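Gandside wool store to reopen as eight-room stay
8/28/20

I finally got a look through the old Gandside wool store this week, and I've been boring everyone at home about it ever since. If you know the road out past Evley you'll know the building -- long, low, rusty roof, looks like it's been asleep since your grandad's day. It's going to be a guesthouse, and a pretty handsome one. 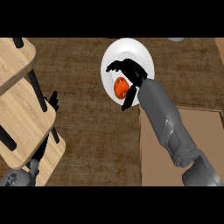
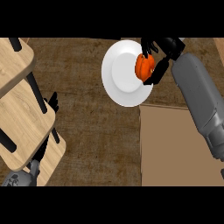
White plate on a brown, streaky surface, two views.

The work is being done by Floma, the small architecture studio that did the bakery conversion in Evley (the one with the round window everybody photographs). The owners, a local family company called Tzanetos, bought the place a few years back and sat on it while they argued with themselves over whether to knock it down. I'm so glad they didn't! The original hardwood posts are all staying, and so is the sawtooth roof, although the iron itself has had to go.

What I liked most was the way the rooms sit inside the old shell. They're built as separate timber boxes, each with its own little porch, and you walk between them along what used to be the sorting floor. The light comes down from the south-facing glass up top, so it's soft and grey and lovely even in the middle of the day. I could have stayed there all arvo with a cuppa.

The bricks are a story of their own. Over 3,000 of them came out of a collapsed boundary wall on the property, and they've been cleaned up and relaid as the floor of the dining room and the courtyard. Another 500 were too crumbly to use and have gone under the garden paths as fill. You can still see splashes of old stencil paint on a few near the kitchen door.

Not everything has gone to plan. The colour of the new cladding was changed after neighbours complained the first sample was too shiny, and the car park has been moved to the far side of the peppercorn trees, which I reckon is a big improvement anyway. The entry ramp was still bare formwork when I was there, and the 2 rainwater tanks hadn't been plumbed in.

Tzanetos is hoping to take its first guests in May, with the dining room open to the public on weekends. There'll be an open morning before then, starting at 9, and the date will go up on the noticeboard outside the Evley library. Wear proper shoes -- the driveway is still mostly mud.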